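Notes on Airing the Spare Rooms at Wolldale
September 16, 2022

The house at Wolldale has six bedrooms, of which two are in daily use. The remainder are opened for guests at the end of summer and again in February, and the interval between those dates is long enough for damp to settle. Several readers have written to ask how the rooms are kept fit for use. The following account sets out the present arrangement, which replaced a less successful one.

Ventilation

Windows in the unused rooms are opened each morning for 40 minutes, except in rain or fog. The former practice of leaving them ajar all day was discontinued after the north room developed mould behind the wardrobe. A short, full airing has proved more effective than a long and partial one, and it is easier on the heating bill. Doors to the landing remain closed during this time, as the draught otherwise carries dust down the stairs.

Furniture on outside walls has been moved forward by the width of a hand. The wardrobe in the north room was too heavy for one person to shift, and I am grateful to my neighbour, Saulius Paju, for his assistance. He also identified a blocked air brick, which had been painted over by a previous owner.

Bedding and clothing

Mattresses are turned at the start of each season. Sheets are not left on the beds of closed rooms for more than a month. Garments put away for the winter are washed first, laid flat and checked for moth before folding. Woollens are then stored in cotton bags with cedar blocks, and the blocks are sanded lightly once a year to renew the scent.

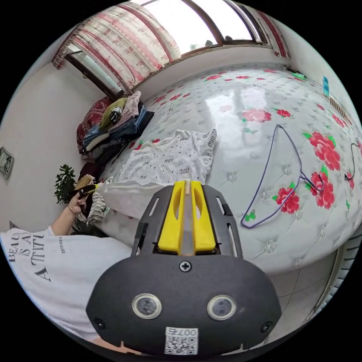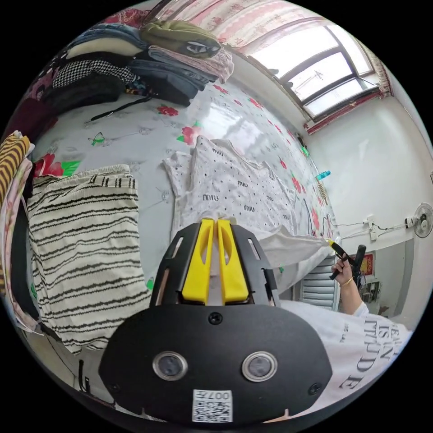

Heating

The radiators in closed rooms are kept at the lowest setting from the first frost. An electric heater was tried in the north room for one winter and cost almost 200 pounds to run, with little benefit. It has been given away. A small dehumidifier now stands on the landing and is moved from room to room as required. Humidity is read from a dial in each room and entered in a notebook. Any reading above 60 per cent on two successive mornings is taken as grounds for using the machine.

Matters outstanding

The sash cord in the end room has perished and must be replaced before the weather turns. The gutter above the same window requires clearing. A further note will be published when both tasks have been completed.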